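Subject: Re: [arnik-club] Cup task for the Flivier round
From: Raili Laitinen
Date: September 7, 2020

Dear all,

Martti wrote in his message:

> I have read the rules two times and I still do not understand
> the cup task. Are the grey cups a part of the score, or are
> they only there to disturb? And does our group have to build
> the simulation again from zero?
>
> Martti Rautiainen

Thank you, Martti. The grey cups give no points. The orange cups must be moved from the round tray to the blue bin, and each one must stand upright when the time ends. If a grey cup falls over, the team loses a little, so it is better to be slow near the divider.

You do not have to build anything again. Hertta has put the table, the tray and the arm into the shared folder under the name Latuheru, and every group should start from this version. Please do not use the file from April. The bin has another position there.
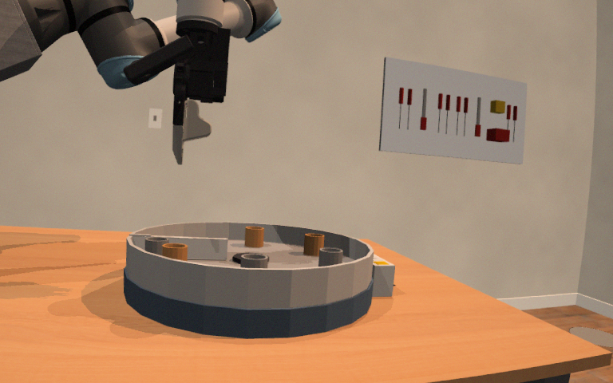

Cup task in the simulator: three orange cups and three grey cups in the tray.

In the first tests our gripper came down too steeply and pushed the neighbour cup. Kalevi has now changed the approach, so that the wrist turns before the fingers go below the rim. I think this is a good idea, but it makes each move longer, and we must look at the total time again.
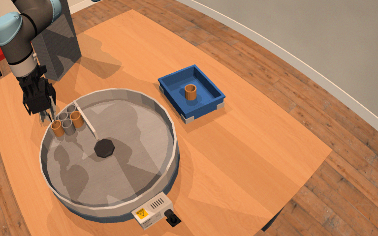 May a team write its own grasp planner?
Teams may use their own planner or the one in the shared folder, but the choice must be written in the report.

I would also ask each group to keep a short log. Write what you changed, why you changed it and who did it. Last year we lost a whole evening looking for one wrong sign in the gripper offset -- it was my mistake, so I am allowed to complain. 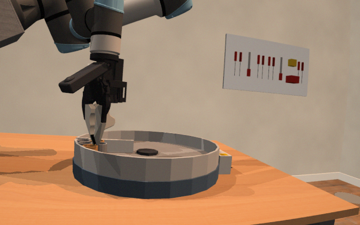

The closing width of the fingers is the next thing to decide. Hertta prefers a fixed value for all cups, and I would like to let the program choose it. If you have an opinion, please answer to the list and not only to me.

With kind regards,
Raili

Print this message | E-mail this message
3 comments | 27 shares

Recent in this list:
Flivier round: questions about the report
Latuheru folder, how to get access
Room key for the Arnik club evenings
Wrist limits and slow approach (Kalevi Koivisto)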